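The Long Wash Day in Starkville
Jul 24, 2025

When the last coin laundry on the east side of Starkville closed in May, families without a washer lost more than a place to clean clothes. The nearest one left, Miris, is 3 miles away, and the bus stops running at 7.
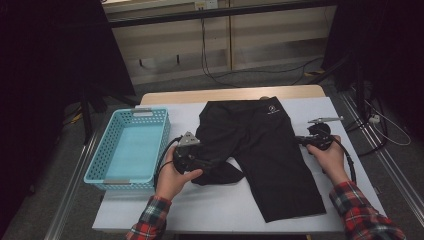
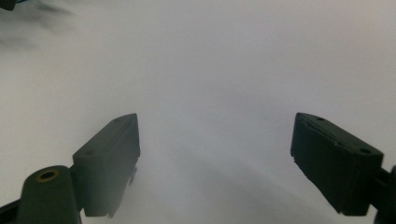

A load at Miris costs more than it did at the old place, and the dryers are slow. Many people now wash small things in the sink and save the sheets and towels for one long trip. Parents with school-age kids go twice a week.

The old building on Baluyot Street has been for sale for 90 days. Its owner says two buyers have looked at it, both for storage. The city has asked for bids on a shuttle, and the first answers are due next month. Until then, neighbors are sharing rides and splitting the cost of gas.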